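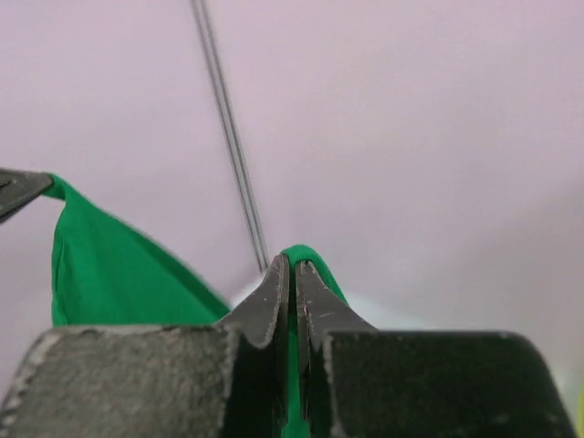

The Dikden clothing store opened its sorting rooms to visitors this January, and I went along with the afternoon group. Dikden takes in second-hand clothes from Skornholm and the villages nearby, checks them, folds them and sends them on to the Warrier shops. Most of the visit was spent on folding. A bright green cloth held by two small pinches hangs in a fold there and spreads out into a triangle to the side, and a good deal of the talk was on where to take hold of a garment so that it comes up straight.

We were 80 visitors in all, split between morning and afternoon. Tea was in the corridor. Coats had to be left at the door, and the queue for the hooks made us late starting.

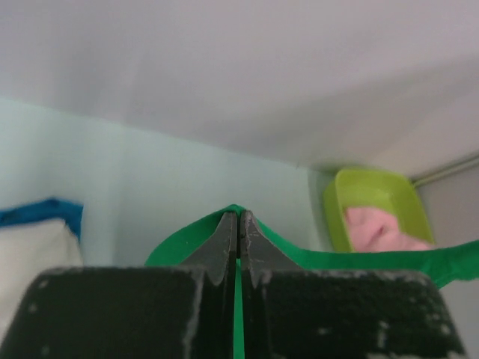 Reading time: 2 minutes

The folding room has a pale mint-green wall and a white ceiling, and it is lighter than the intake room next door. Those 2 rooms are all that visitors get to see. Bags are opened in the first, where anything torn or stained goes for rags. What is left comes through to be folded, 3,000 pieces in a normal month. Strong colours seem to be the thing just now: the green was joined by a lime-green plastic container with something smooth and pink in it.

We were told that T-shirts take longer to learn than shirts with buttons. A button front gives you a line to work from. Soft cotton has to be smoothed out first, and it creeps back while you reach for the other side.

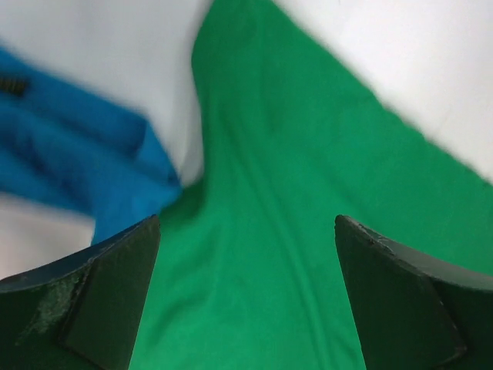
SKORNHOLM, January

Green and bright blue cloth lay close together on the white surface, the blue one bunched in soft layers and the green one rumpled. Dikden sorts by size before colour. The Warrier shops used to ask for colour first, but customers kept asking for sizes, so the order was changed.

For the last part we stood at the table. The method is to lay the shirt sideways, hem to the left and neck to the right, and look at the label inside the collar before going any further. The sleeve side is where the cloth gathers, so that gets straightened last.

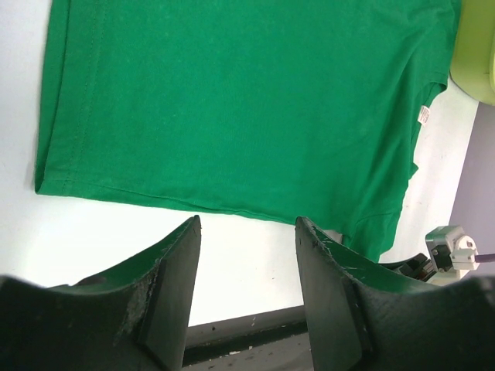 Getting there

The Gredoda bus stops at the end of the lane. There is no parking at the building itself. The next visit is planned for April and places are booked at the Warrier shop in Skornholm.

January | By the Gredoda visits page
Print this page | E-mail this page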